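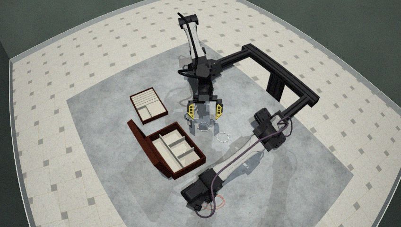 Reading time: 2 minutes

On 09/11/2020 I visited the Bonsu lab together with my colleague Zeyu Lü. The visit was planned for June, but it was moved two times. The lab teaches robots by remote control, and its main project has the name Zarkico. The task of the day was sorting jewelry in a simulated room, with two arms. Before lunch we received a short talk on the archive, which holds 1231 recorded demonstrations. The goal is 2000.

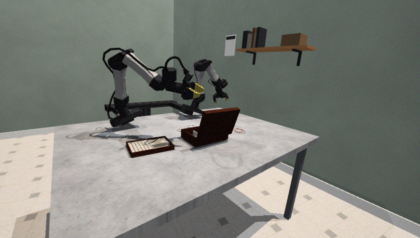

My own interest was the remote control, so I asked for a long turn at it. The operator moves two hand levers made by Grukton, and the arms on the screen follow. I found the left hand easy and the right hand quite difficult. The open case stands in the middle of the table with the shallow tray beside it, and the red ring lying flat near the lid was what I wanted to pick up. It is thin, and from my viewpoint I judged the height badly – I closed the fingers too early many times. Zeyu was more patient and his movements were slower. The lab keeps failed attempts also, but in a separate folder.

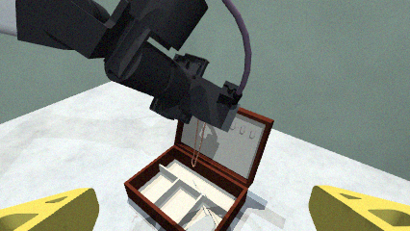 Necklace held over the open jewelry box, Zarkico simulation.

After the practice we discussed how a demonstration is checked. Every recording is played again by a second person, who can reject it. The software for this step is called Flukport and it is still slow – one has to wait for each file to load. I would like to return when the new version is installed.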